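Keeping Kitchen Trash Under Control in a Small Space

We moved into a place with a galley kitchen in August and had no room for the big step can we used before. After trying a few setups, these are the habits that stuck.

Use two containers. One is for food scraps and one is for dry trash. Food is what makes a can smell, and there is less of it than you think once it is kept apart. Ours goes into a lidded tub that holds 7 quarts, and it gets emptied every night after supper. The dry can only goes out when it is full.

Cut vegetables over a sheet of newspaper or an opened paper bag. When you are done, fold it up and drop the whole bundle in the scrap tub. Peels, stems and bread ends stay off the counter and out of the drain.

Keep meat trimmings in the freezer until pickup. A bread bag works fine for this. Write on it so no one thaws it for dinner.

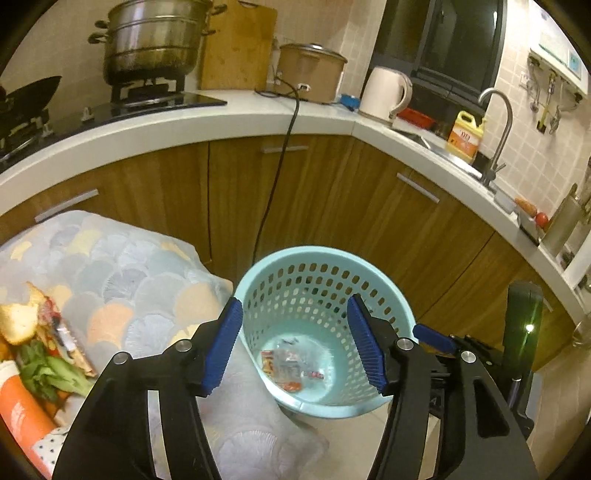

Dry trash does not need an expensive can. I paid 50 cents for mine at a yard sale, and before that I used a Pruston office basket for years. What matters is that it sits on the floor close to where you open packages, and that you can lift it with one hand. A plastic wastebasket with holes in the walls, like the turquoise one, is light and lets air through, so it suits clear packaging and printed wrappers. It does not suit anything that drips. If you want to put coffee grounds or tea bags in it, line it first, and fold the bag down over the rim so it can't slide in.

Flatten wrappers before you toss them. Crumpled plastic springs back and fills a basket in a day. Press it flat, roll it up, and tuck the roll into the largest empty bag you have. I get close to twice as much in this way.

Rinse cartons and let them drain upside down in the sink – ten minutes is plenty. Then open both ends and fold.

Wash the basket when you mop. Take it to the tub, run hot water with a squirt of dish soap, and go over the holes with an old bottle brush. Leave it for 20 minutes, rinse, and dry it upside down on a towel. For sticky spots I use a paste of baking soda and water. The Grerkance scrub powder also works, but it scratched my lighter plastic.

Keep spare liners in the bottom of the scrap tub's cupboard, not under the sink where they get damp. Buy them by the rim size of the basket. The Ploklow ones run short, so go up a size.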